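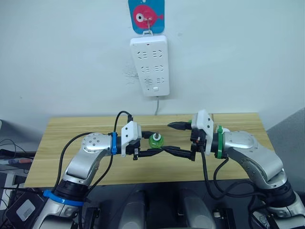

Fig. 2. Power strip hung on its hook, cord running straight down to the back of the bench.

Section 2: Hanging the power strip

The Horkent bench is sold without a power strip, on the grounds that everyone already owns one and keeps it on the floor. This section deals with getting it off the floor and onto the wall behind the worktop. The method is the same for the Ackermann strip from our accessories list (order no. 1299) and for most others with a hanging slot or loop at one end.

You should have finished Section 1 before starting. If the bench rocks when you lean on it, you have not finished Section 1.

You will need:
The hook card (any design)
Two adhesive pads from the Marnunley fixings bag
A power strip with a hanging slot or loop
A pencil
A dry cloth
Patience, not supplied

CAUTION: Unplug the strip and everything attached to it before you begin. Do not drill or nail into the wall above or below a socket or switch, where cables are likely to be buried. If you don't know where the cables go, use the pads.

1. Push the bench up to the wall, leaving enough of a gap for a cord to pass down behind it. A finger's width will do. A whole hand's width will do too, but you will lose pencils.

2. Choose the position. The strip should hang clear of the worktop, with its lower end high enough that you can reach the switch without moving whatever you are working on. Mark the place for the hook lightly in pencil.

3. Wipe the wall with the dry cloth. Wiping will not remove scuffs in the paint and neither will rubbing harder, which makes a larger scuff.

4. Peel the backing from the pads, stick them to the back of the card, and press the card to the wall for a slow count of 23. Check that it is level first. The fish card is less forgiving than the plain one here, as a fish swimming slightly uphill gets noticed by every visitor you have.

5. Leave the card alone for two hours. Do not test it by tugging. Tugging is the chief cause of cards that needed testing.

6. Hang the strip on the hook by its slot or loop, with the cord end at the bottom. Let go slowly.

7. Run the cord straight down to the back edge of the worktop and through the gap. Don't wind the spare round the hook. If there is a lot left over, lay it loosely behind the bench, where it can be as untidy as it likes.

8. Plug the strip into the wall socket and switch it on. If it has an indicator light, the light should come on. If it doesn't, check the wall socket is switched on before you write to us.

Note: The card and pads together will hold 200 g more than the Ackermann strip weighs. That allows for a few plugs. It does not allow for a row of heavy chargers, a coat, or the other power strip.

Note: Plug the bulkiest adaptor into the bottom row. Put at the top, it covers the sockets beneath it and you will end up moving it anyway, usually with something else in your other hand.

CAUTION: Never plug one strip into another. Keep liquids, glue pots included, off the back of the worktop directly beneath the sockets.

If the card comes away from the wall, unplug the strip and throw the used pads out – they don't stick twice, whatever they feel like to the thumb. Spare pads can be had from the Plandasbridge shop counter or by post. Newly painted walls need longer to harden than the tin suggests, so if you decorated this month, use the screw fixing in Section 3.

Guide revised 18/02/2023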